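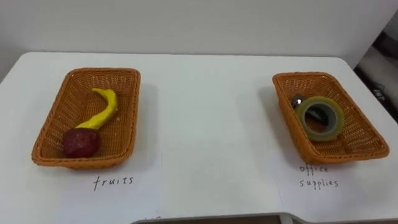 I went along to the Ritum open day last month fully expecting to stand at the back with a cup of tea, and ended up glued to the sorting table for most of the afternoon! Josefien Martens, who was running the demo, told us the whole job is put to the robot as a plain sentence, the kind you'd say to a child tidying up. The labels are just handwritten on paper, "fruits" under one basket and "office supplies" under the other, and I was rather taken with the clay banana nestling up to its dark red clay apple. (I did ask about real fruit. Josefien said they'd tried it and would like to keep the baskets clean, thank you.)

What surprised me was how much of the talk was about practice. The team has logged 1228 sorting runs so far, and Josefien was quite open that plenty of the early ones went badly. Bernadette Millet from our Reken branch wanted to know if it could cope with messy handwriting like hers, and got a very diplomatic answer.

I'd pictured a neat little arm bolted to a bench, so the full humanoid came as a bit of a shock. It has legs and everything, and cables all down its front, and it leans over the desk from the waist much as I do when I've dropped something behind the printer.

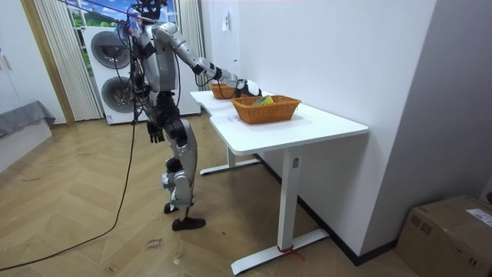
Next visit: Clevix in April

We've got places for two members, so email Bernadette if you fancy it.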